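From: Sodside kitchen list
Date: 06/08/2024
Subject: Re: [povine-kitchen] Plastic cups, keep or throw?

Dear all,

Thank you for the message about the cups. I quote the part I want to answer:

> The colored party cups are taking too much room again. We bought a pack of 54 in February for the open day, and I think most of them are still in the cupboard under the sink at Braltcombe. Can we please decide if they are washed and used again, or if they go to recycling? Also, I would like to know which other things can stay on the counter. Last time I needed the big gray plate I had to look for it in three rooms.

My opinion is that we keep them and wash them by hand. They are not beautiful, but they are strong enough, and we paid for them. I don't trust them in the dishwasher on the hot program – two of mine at home changed their shape.

I was at the counter with the cups and I attach three pictures.
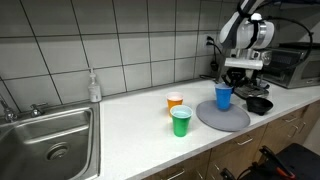
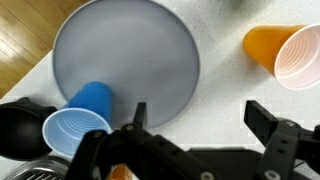
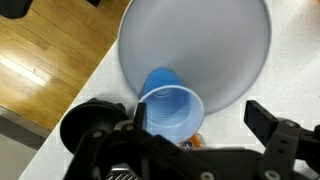 Cups on the counter; the big gray plate is in the first two, the funnel in the third.

So the plate is found. I propose that it lives on the counter from now on, on the side of the toaster oven and not near the sink, and that the small black bowl stays next to it.

About stacking: please put the cups together only when they are fully dry inside. The rings on the inner wall keep a little water, and after some days there is a smell. Lying on the side is fine for a short time, but on a full counter they roll.

The funnel I would like to move to the drawer with the measuring spoons. It is wide, and it takes the place of four cups.

One more question, for those who order from Gebretsadik. Their catalog has a cup rack, number 419, for the wall. Does it fit these cups, or only the glass ones? If it fits, I can ask for it with the next order – the wall has tiles, so I would prefer a model without drilling.

With kind regards from Sodside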